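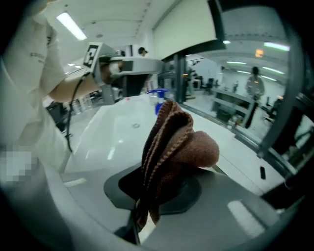
Trurstead Press Box, model 2632

I covered city hall for years before I started building gear, and I can't tell you how many press conferences I sat through with nine recorders taped to one microphone stand (mine usually fell off first). So I made a box. You plug the lectern mic into the back, and every reporter in the room gets a clean feed from the front. That's the whole idea!

It suits ministries, council offices, campaign teams and anyone else who puts a person at a lectern and hopes they get quoted correctly. I've sold a bunch to women's groups and unions too, who hold their briefings in borrowed halls with awful sound.

What you get

The box itself, a power supply, 2 input cables and a padded shoulder bag. Outputs are balanced, and each one has its own level knob, so the radio folks can fiddle all they like without wrecking it for TV. There's a headphone jack on the side. Please use it! A minister's office once called me in a panic over a silent feed and the mic was muted.

Battery or wall power, your choice. I run mine on the battery and plug in if the speeches look long.

Price is $900 including shipping inside the US. The warranty is 3 years and covers everything except coffee.

Questions I get a lot

Can I record straight from it? No, you'll need your own recorder. Shoaib Orakzai is working on a recording version with me but I'm not taking orders for it yet.

Will it work with wireless mics? Yes, if your receiver has a line output. Switch the rear input to LINE first or it'll sound terrible.

Do you rent? Only through Babita Sisodia at Ustby. She needs a week's notice, more in May when the primaries get going.

Orders placed before noon go out the same day. Bags come in black or navy, and navy is on back order.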